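Home | Programs | Grants | Reports | News | Contact

Clalten Sorting Program: Progress Report to the Surine Fund
Reporting period ending October
Submitted by Abimbola Etim, Program Lead

1. Summary

The program is on schedule. The team has recorded 457 accepted examples of two-arm sorting against the target set in the grant agreement, and the Trulthorpe site has run without a lost day. Spending remains within the approved budget. One change to the labeling plan is described in Section 4 and requires the Fund's consent.

2. Collection at Trulthorpe

Work in this period concentrated on light packaging, chiefly foil trays and kraft paper. These materials were given priority at the Fund's spring review. Both are hard for a learning system because no two crumpled pieces have the same outline. Each example pairs the recorded arm movements with the camera views, and operators are asked to vary the starting position of the items between examples.

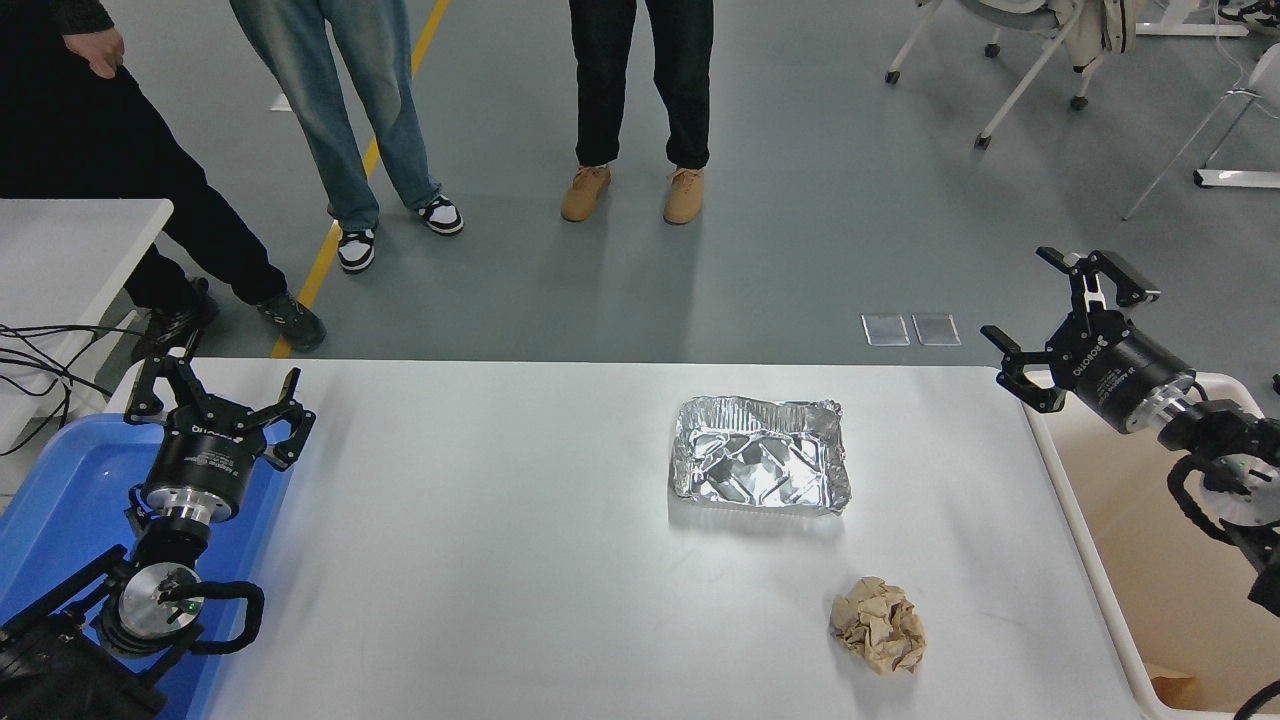
3. Quality of Examples

Every example is checked by a reviewer who did not operate the arms. Of the last 50 submitted, 21 were returned for correction, most of them for late start marks. The rate is higher than we would like. A revised start procedure has been issued, and operators have been retrained on it.

Foil remains the more difficult material. A gripper closing on the end of a tray can bend the rim, and the reviewers now note the state of the rim as a separate field. The paper is left on the table while the tray is lifted, so that the system also learns from views in which one item is held and another is still waiting.

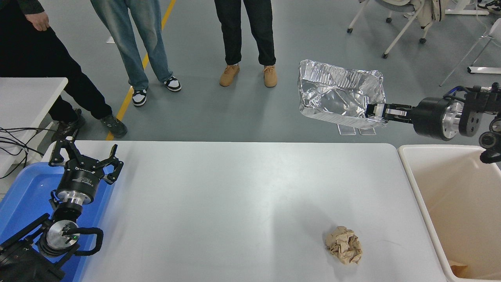 4. Labeling

Labeling is carried out by Urquijo under the existing service contract. Some 18 hours of recordings are awaiting labels. We propose to move the unused travel allowance to this line, which would clear the backlog before the next report.

We also propose a label for partial stages of a task. At present an example is marked only as complete or incomplete, and a view with a single item on the table and both grippers open is given no mark of its own.
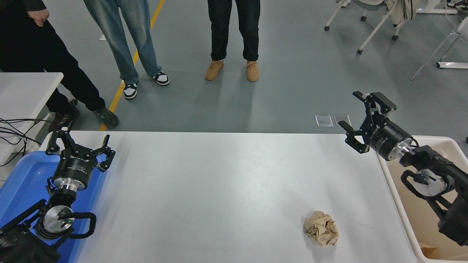 The added label would not require new recordings. Urquijo has confirmed that it can be applied to examples already accepted, and a short guide for its staff is in draft.

5. Next Period

The team will continue with foil and paper and will begin preparing a first training run. A written decision on the Section 4 proposals is requested before the next payment date.

Comments (3)

mwhitlow: Will the accepted examples be open to other grantees?

Program Office: Access terms are under review with the Fund.

dataclerk_r: Please attach the revised start procedure to the next report. We have the same trouble with late marks.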